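Student Robotics Club: Pre-Session Safety Checklist for Small Printed Arms
Completed form with inspector's comments

Project: Tista (bottle sorting arm, printed, hobby servos)
Team entry: Lammers practical round, returnable containers task
Club reference: 639
Form used: Skunov bench form, club version
Result at the bottom. Please read the comments before arguing with the result.

How this form is marked

OK means I looked at it or tried it and was satisfied. NOT OK means stop until it is fixed. COMMENT means it can run, but I don't like it and have said why. N/A means the line does not apply to this arm. "It was fine last time" is not a mark.

I have gone through the team's own version of this form, handed in before mine. Every line on it was ticked, including the line for the pneumatic supply. The arm has no pneumatic supply. I would sooner have a form with gaps in it.

Section A. Table and surroundings

A1. Table steady, does not rock when leaned on. OK.

A2. Base of the arm clamped or screwed down. COMMENT. It is clamped, and it held when I pushed it by hand. The clamp pads are bare plastic on varnish and I could turn the base slightly by twisting. Add rubber.

A3. Nothing on the table that the task doesn't call for. COMMENT. See picture. Every extra item inside the reach of an arm is something to hit. Before powering up, somebody should be able to say what each object is for.

A4. Drinks for drinking kept off the table. OK. The bottles used for the task have to be empty and rinsed. I turned each one upside down over the sink and nothing came out.

A5. Walkway behind the operator clear. NOT OK at first look, a rucksack. Moved while I stood there. OK at second look.

A6. Reach of the arm marked out. NOT OK. The team says everyone knows how far it goes. I asked three members to point to the limit and got three different places. Put tape down.

Section B. Printed parts

B1. No cracks at the screw holes. OK, with a torch, on every joint I could get at.

B2. Layers not separating on the long brackets. COMMENT. The tall bracket flexes more than I expected. The team calls this "compliance". It may be, but nobody measured it before deciding it was a feature. Record the sag with a bottle held at full stretch and repeat it in November, then we will know whether it is getting worse.

B3. Spare fingers printed and fitted once to prove they fit. NOT OK. Spares exist. They have not been fitted. A spare that has never been tried is a piece of plastic in a bag.

B4. Finger edges free of sharp strings and burrs. OK.

B5. Pinch points known to everyone at the table. COMMENT. They all knew about the gripper. Only one mentioned the elbow, where the gap closes much further and there is more behind it.

Section C. Wiring and power

C1. Supply is the club's fused unit. OK.

C2. Plugs fully home. OK after pressing. One was not, and I would like to know how long it had been like that.

C3. Servo leads cannot be caught by a moving joint. COMMENT. The leads run in a loose loop down the side of the arm to the wrist. I turned the wrist by hand through its whole travel with the power off and nothing snagged. I am still not keen. A loop that clears today can be pulled into a different shape the next time somebody carries the arm by its forearm, which I have watched two people do. Tie it at the elbow, leave slack at the wrist, and try the travel again.

C4. Emergency stop within reach of the operator's free hand. OK.

C5. Emergency stop cuts the servo power and not only the program. OK. Tested with the arm holding a bottle. The arm drops when power goes, so hands must be out from under it. Say this aloud to new members.

C6. Servos not hot to the touch after a run. COMMENT. Shoulder servo warm after 7 cycles, the others cool. The full task is longer than that. Check again after a complete run.
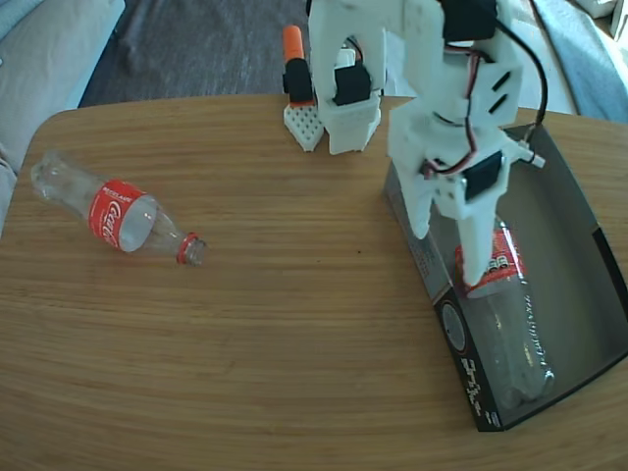 Flultent, April 16, 2025

Section D. The task as laid out

D1. Target box in the position the program expects. COMMENT. The box is an open one, shallow, black, and it sits at an angle to the table. I asked whether the angle was in the program or an accident. The first answer was "both". If the angle matters, mark the corners on the table. If it doesn't, show me a run with the box turned.

D2. Box cannot slide when the gripper touches it. NOT OK. I could move it with one finger. The wider gripper finger comes down over the side wall while the narrow one goes inside, so any sideways movement at that height is going to push the box along. Non-slip mat or tape, please.

D3. Bottles are of the type entered for the round. OK. Clear plastic Coca-Cola bottles with the red label. The one out on the table has no cap on it. The entry sheet doesn't say whether caps stay on, and the team has assumed they come off. Ask. A cap changes the weight a little and the shape of the neck quite a lot.

D4. Bottles cannot roll off the table. COMMENT. A bottle on its side on a smooth wooden top, with nothing to stop it, is asking for trouble. The front corner of that table is rounded as well. It is only an empty bottle and will hurt no one when it lands, but the natural thing to do when a bottle rolls is to reach for it, and the reaching hand goes straight under the arm. Put a low strip along the front edge.

D5. Grip force suitable. COMMENT. In the picture the narrow finger is against the label of the bottle in the box. The label is where the team wants contact, on the theory that it grips better than bare plastic. I have seen no test of this theory. Ten picks on the label and ten below it would settle the matter in the time it took us to discuss it.

D6. Claimed success rate supported by a log. NOT OK. The poster says the arm has made 400 sorted picks. The log I was given has 117 lines in it, and some of those are marked "nearly". Either find the rest of the log or change the poster. This isn't a safety matter, strictly, but a team that rounds up in one place tends to do it in others.

Section E. People

E1. Eye protection worn by anyone within reach. OK.

E2. Long hair tied, lanyards off. OK for hair. Lanyards had to be asked for.

E3. One named operator, and everyone else's hands off the table. COMMENT. There was an operator. There was also a second person who liked to straighten the bottles between cycles without saying so. Agree a word for "hands in" and a word for "hands out" and use them even when it feels silly.

E4. Operator can say what the arm will do next before it does it. COMMENT. Correct for the pick. Wrong for the return move, which surprised the operator more than it surprised me. Slow the return down to the speed of the pick until that is no longer the case.

E5. Adult member present for all powered work. OK.

Section F. After the session

F1. Power off at the wall, supply unplugged. OK.

F2. Arm parked in its folded position. OK, by hand. The park routine stops short and the team finishes the job by pushing. Servos don't enjoy being pushed. Fix the routine.

F3. Faults written down the same day. NOT OK. The fault sheet is blank. I was told of four faults in conversation.

Result

Not passed for unattended demonstration. Passed for supervised practice at reduced speed, on condition that A6 and D2 are done before the next power-up. Those two need a roll of tape and a few minutes. B3, D6 and F3 by the next inspection.

Reply from the team, attached at their request

Tape is down for A6 and the box is on a mat. We don't agree with the comment on B2, the flex was there in the first design and we kept it on purpose. We will do the sag test anyway. The four faults are now on the sheet, plus one more we found while writing them up. We have turned the box and run it, and it missed, so the angle is in the program.

Inspector's note on the reply

Accepted for A6 and D2, seen in place. D1 now becomes NOT OK until the corners are marked. Please don't amend the earlier form, start a new one. The fifth fault (gripper opens on restart) should have been the first one you told me about, and I want to see it happen before anybody puts a hand near that box again.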